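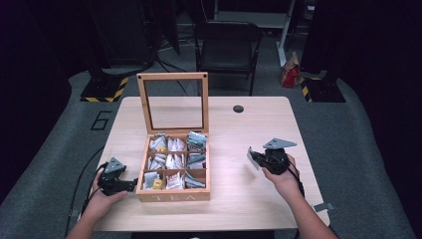
Tea box with the lid up, a gripper in each hand.

Can a machine restock a tea box yet?
Asked Sun 16 August

I look after the drinks corner at Ploldale, and the fiddliest job I have is the tea. The box has nine little compartments and the bags are all in little wrapped envelopes. They slump, they stick together, they slide down behind each other. Could any robot do this today? I don't mean a vending machine, I mean arms working on the same box I use. I'd love to see it!

3 answers

Answer 1 (41 votes)
Getting there, and it's a great task to ask about! Picking one envelope out of a loose pile is well within reach now. The hard part is the packed compartment. To slip a new bag in, you have to lean the others over and hold them while you push, and you do that by feel. Cameras don't help much once the finger is down between the envelopes.

I spent last December trying it on a two-arm bench setup at Skongate. Best day we had was 80 tries, and the misses were nearly all bent corners or two bags coming up at once. The glass lid gave us trouble too – the depth camera kept seeing straight through it. Still, watching an arm tuck a sachet in neatly made me grin every time.

If you want to play along, start with an empty box and fill one row only. Much easier than topping up.

Answer 2 (6 votes)
Ulico has a demo that does sugar sticks. Not the same thing but worth a look. Stiff packets are easier than floppy ones.

Answer 3 (0 votes)
just leave the bags in the carton they came in

Comment from asker: Thanks, first answer is what I was after. Will try the one row idea with the arm at our makerspace – very excited!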